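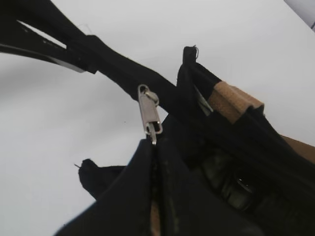 Salamatu Atinga built the arm on a bench in the Janen shared workshop and has spent since February on one task, closing a bag. "Rigid parts were done in a week," she says. "Cloth moves when you touch it." A metal zipper pull gives the wrist camera a bright target against black fabric. The strap is harder. "It hangs over the pull and the arm grabs both." Her current grip force is 7 newtons, held for 2 seconds. Next she plans to rewrite the approach angle.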